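I went to the Tandcombe open day mostly for the afternoon session, where Seteck was showing its simulation-trained kitchen policy. The method, as Dennis Koech explained it, is to train in rendered kitchens and then hope the habits carry over. He had a better word than hope. The training set is 2,446 simulated episodes, and the policy gets two hand-level views along with a wider one of the room.
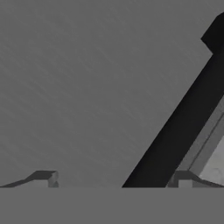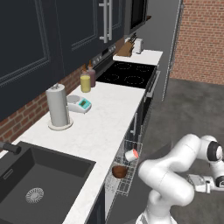
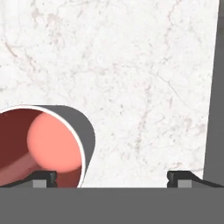
Seteck's simulated kitchen: the wide view is the second picture, and the third has the cup with the pink ball in it.

My trouble is with the claim, more than the pictures. Koech says the hand-level views do most of the work. Fine, but one of them is nearly all gray, and I asked what a policy could learn from that. "Context," he said. Cosimo Ferraro from Vachon, sitting next to me, wanted to know what happened when that view was taken away. They have run that test twice, with two different answers, and neither is in the handout.

There was no real kitchen to compare against. Those trials are planned for September, at the Itance site. Until then a success rate from a renderer tells me how well the thing does in the renderer. I did ask for the list of failed episodes and was told it would be emailed.

Parking is free behind the main building, but the sign is easy to miss.

Last updated: 2021-03-17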